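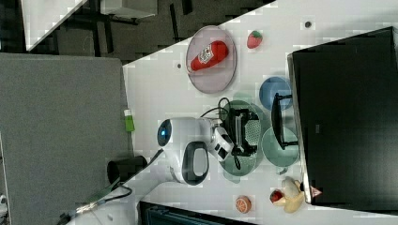 Gripper over the green plate, monitor on the right.

Protective stop on descent, but only with some of the plates

Vinditix Community > Manipulators > Faults and stops
Posted 13 May 2021

Mareike Gerlach

I have a tabletop pick cell with a single arm and a two-finger gripper. The objects are plates, cups and toy food. The grasp height is taken from an overhead depth camera and passed to the arm by the Voltimier controller. There is no fixed height table for the objects.

The fault is as follows. On the approach to the green plate the arm moves down vertically, the fingers go on past the expected contact height, and the controller raises a protective stop with the reason "force limit, Z". The arm then has to be released by hand and backed off. With the blue plate and the pink plate the same program runs without a stop.

Things I have already done:
Repeated the camera calibration. The residual is the same as at installation.
Checked the tool length in the controller against a caliper. It is correct.
Lowered the approach speed by half. The stop still occurs, only later.
Swapped the finger pads for new ones.

When I log the target height, the value for the green plate is too low by up to 26 mm and changes from one cycle to the next. On the pink plate it hardly moves. A target that low is inside the tabletop, so the stop itself is no surprise. I would like to know where the value comes from and whether it is safe to raise the force limit in the meantime. The program has to run in September at our Eskola site, where people will be standing closer to the table than they do now.

The same log shows wrong values for the colander, although I have not yet let the arm go down on it. The overhead view of that layout:

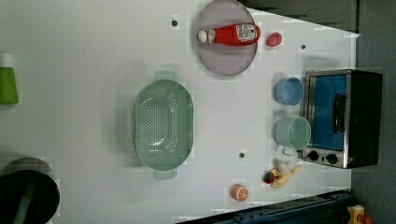 Page 2 of 8

The colander is the sage-green part left of the middle. Heights for the ketchup bottle and the plate under it are good in this layout. The toaster oven is not a pick target, it is only there as an obstacle.

pellmore_k

Do not raise the force limit. It is the only thing working correctly in your description. If the target is below the table, a higher limit means the fingers push harder on the plate before the arm gives up.

As for the cause, your green plate is translucent. An infrared depth camera does not get a clean return from translucent plastic. Part of the light goes through and comes back from the table or from inside the material, and the height is computed from the mixture. The result is too low and noisy, as in your log. Your pink plate also looks slightly translucent at the rim, so if you ever grasp there, check it separately.

The colander is probably a different problem. It is full of small drainage holes with white table showing through them, and there is a strong highlight on the lower part of the basin. Holes give you table height, highlights give you no reading at all or a wrong one. If your software averages over a window, both end up in the target.

What I would change:
Set a minimum Z in the controller just above the measured table plane. No target below it is accepted, whatever the camera says.
Take the height from the rim by median, and discard pixels with no return before you do so.
Reject the pick if the values scatter by more than 2 mm, and take a new image.

Also look at the holes in the tabletop itself. In your overhead view there are dark spots in it. If one of them falls inside the region used to fit the table plane, mask it out.

rudi.s

had the same with an Urkora gripper, updating the firmware fixed it for me. try that first

pellmore_k

Firmware in the gripper does not set the target height. She has logged the height and it is already wrong before the arm moves.

One more item from the first photo. There is a thin black cable looping up from the gripper and over towards the plate. Check that it cannot catch on the monitor stand when the wrist turns. A snagged cable can raise a force stop too, and you will lose a day looking for it in the camera data.

Mareike Gerlach

Minimum Z is set and the median is in. In 16 cycles on the green plate there was no stop, with two picks rejected for scatter and repeated. The force limit is unchanged. The cable now has a clip at the wrist. The colander still gives poor values on the side with the highlight, so I will move the lamp and report back in this thread.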